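Home | Threads | Topics | Log in

Filed under: Robotics, Manipulation

Grivik lab notes, Hirkbridge · April 2019

1/ ok thread on the table setting result, people kept asking. Short version: teaching by hand with grippers you hold yourself, no arm involved. Works better than we guessed in September.

2/ Setup is dumb simple. Two hand-held grippers, marker plate on top of each so we get the pose. Table, striped mat, dishes.

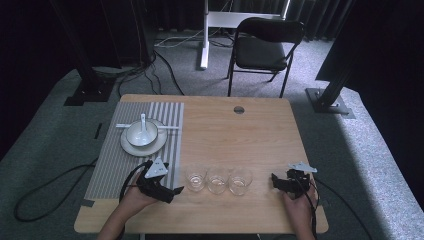
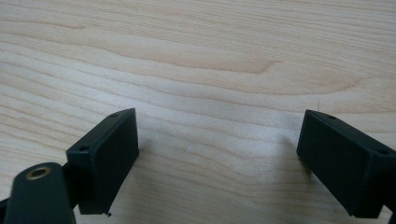 Table setup with both grippers; gripper camera view, jaws open.

3/ We recorded 137 demos. Each one = poses of both hands + jaw opening + gripper video. Policy (we call it Mimitz) gets the last 2 frames and predicts the next 20 steps for both hands.

4/ Main finding: relative poses win. Predict motion from where the gripper is now, not from the room origin. Same data, same net, shift the table a bit and the room-frame version just falls apart. Relative one mostly doesnt care.

5/ Clear glass is still the worst. Bowl and plate fine. Glasses it closes early, or pushes them. More demos helped less than slower demos did, which annoyed me.

6/ Also trimmed the dead time at the start of every clip. Hands hovering, no motion. Policy was learning to hover. Should of caught that in week one.

7/ Baseline is Javier, our old teleop policy, trained on 900 episodes. Mimitz beats it on bowls, ties on plates, loses on glasses. Numbers in the writeup once I fix the plots.

8/ Next: swap the mat, swap the table, see what breaks. Code after cleanup, its a mess rn

Newer | Older | Back to all threads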